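Station Fault FAQ: Unplanned Grip Release on the Two-Arm Assembly Bench

Maintained by the Dostura bench team. Last revised in February, after the second round of checks.

What was the fault?

The right hand let go of a part while the controller still believed it was holding one. The program carried on with the insert move, closed its fingers on nothing, and pressed down on the fixture plate with more force than it should have. The arm did not stop on its own. Wajid Lodhi hit the stop button from the operator desk.

Was anyone hurt?

No. The light curtain was on and the closest person was at the desk. We still logged it as a safety event. An arm that pushes on a fixture without knowing it has lost its part could do the same to a hand or a tool left in the work area.

What was damaged?

One fingertip pad and one fixture plate. The plate cracked along the edge of the hole and was replaced with a spare. The arm passed its joint check with no change in readings.

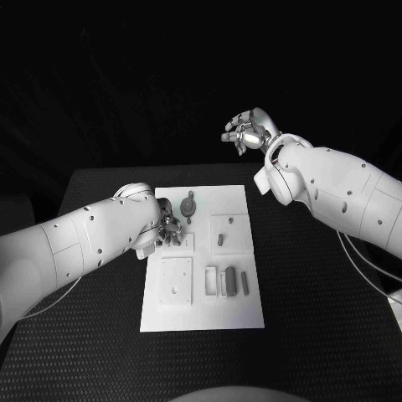 The force limit is the setting most people ask about, and it was too high. It had been raised to 40 newtons during work on a tight-fitting peg and never put back. Everything on the board was sharing that one limit, so the square plate with the upright peg in its center got the same push as the thin rod at the end of the parts row. Limits are now set per part and reset to the low value each time a program loads.

Why did the hand release?

A worn connector at the right wrist. When the wrist rolled past a certain angle, the hand lost power for a moment and the fingers relaxed. Power came back before the fault timer ran out, so no alarm was raised. The last known state, "part held," was still in memory and the program used it.

How was the cause found?

It took longer than we would have liked. We blamed the fingertip pads first and changed them. The fault came back on a Sunday run. Babar Bangash then wrote a loop that did nothing except pick up the short cylinder, roll the wrist, and put the part back. The log from that test covers 2694 cycles, with 193 power dips. Every dip was on the right side, and every one was past the same roll angle. 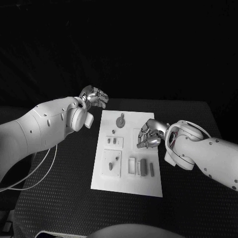

After that the connector was swapped and the same loop was run again overnight with no dips. The old connector went back to Kilska, who supplied the wrist harness. They found wear on two of the contacts and agreed that the cable had been clamped too close to the joint.

Is the left arm affected?

It has the same connector, so it could be. We saw no dips on the left, but we replaced that connector as well and moved the clamp.

Why didn't the force reading stop the arm?

The reading was correct. It stayed below the limit, and the limit was the problem.

What has changed in the software?

Version 4 of the bench program checks the grip before every insert move. If finger position and motor current don't match the part it expects, the arm lifts straight up and waits for an operator. Any loss of hand power now counts as a fault, however short. Edivaldo Lopes wrote the check and Emmanuel Swai reviewed it.
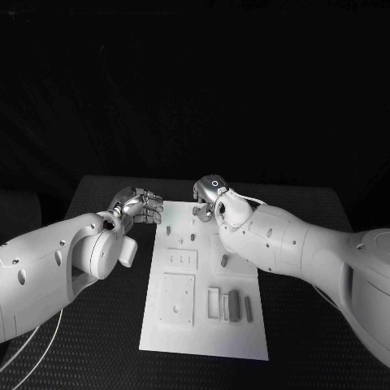 Both arms over the peg and plate board.

Does the grip check slow things down?

Yes, a little. On thin parts it also gives false alarms, most often with the slim rod. We are leaving it sensitive for now. If you are running a long job and the alarms get in the way, talk to Edivaldo before you change a threshold.

What should I do if a part drops?

Press stop. Don't reach over the light curtain, even if both arms look still. Put the bench in service mode at the desk and wait for the amber light, then go in. Leave the part where it fell until you have written down the program step and the wrist angle. If it rolled off the table, note that too.

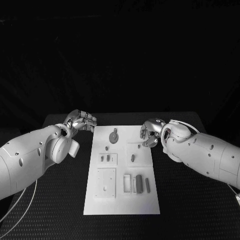

Photo: Dostura bench team

Can I restart from the step where it stopped?

No. Clear the board, lay the parts out again from the setup sheet, and start from the beginning. Restarting partway through brings back the old hand state, and we don't trust it after a stop.

Do other benches need the fix?

The Dhillon bench uses the same harness and has been done. The Drastovell bench has a different wrist and doesn't need the connector, but it does need the new software. Wajid Soomro is scheduling that one.

How often is the connector checked now?

Once a month, with the roll test, both sides. Write the result in the bench log even when there is nothing to report.

Who do I contact about another fault?

Use the fault form on the bench computer. For anything involving unexpected motion, stop the bench first and call Wajid Lodhi before filling it in.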